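The Landlords of Nowhere

Rurnora, a game about farming a moon, used to cost nothing and reward you with turnips. Then came the token, and the turnips acquired a price. I bought mine at breakfast on a gray morning in October, and by lunch I was, on paper, a person with agricultural holdings.

The pitch was simple enough to fit on a coffee sleeve. You buy a plot. You grow things on the plot. You sell the things to other players, who need them to feed the creatures they bought from somebody else. At each step the studio, Vevstead, takes a small cut, the way a casino takes a small cut of your evening.

My plot cost 47 tokens. It came with a shed I couldn't enter and a view of my neighbor's plot, which had a bigger shed.

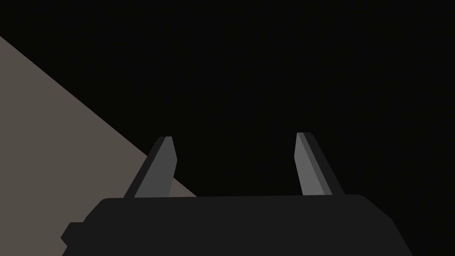
The early weeks were pleasant. Prices went up because people were arriving, and people were arriving because prices went up, and the chat channel was full of strangers calling each other "partner." Someone had written a 117-page guide to turnip futures. I read almost all of it. I have never finished the manual for my own car.

Ecaterina Costache got in earlier than I did and deeper. She runs a guild called Cemovo, which at its peak owned 505 plots and rented them out to players who couldn't afford their own. She worked out the rents on a spreadsheet with color coding she describes as "frankly aggressive."

"I was a landlord on the moon," she told me. "My tenants complained about the drainage. There is no water in the game."

Costache had played Rurnora for years before the token, and she still talks about the old version the way people talk about a bar that became a bank. You could give somebody a turnip then. They'd say thanks and plant it. After the switch, a free turnip looked suspicious, and new players would send it back in case it was a scam. A few times it was.

What struck me, once I had a stake, was how little I played. I checked the price when I woke up and again while the kettle boiled. The farming itself took three clicks a day, and I began to resent two of them. I paid a teenager in the guild to do it for me, which made me an employer, and he missed a day for a math test, which made me a bad one.

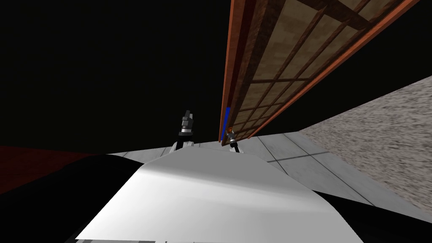 After the Harvest

The price slid the way these prices slide, first with reassurances and then without. Vevstead announced a second moon, Tikkanen, with better soil. Existing landowners would get early access, for a fee. The chat channel said this was obviously good news, and then most of the chat channel left.

Costache sold a third of the guild's plots for less than the cost of a decent sandwich each and stopped charging rent on the others. A few dozen people still log in. They've taken to lining up their creatures by size in the evening, for no tokens at all, and arguing over which one is the ugliest.

I kept my plot. The shed opens now, after an update. It has a rake in it, and the rake is for sale.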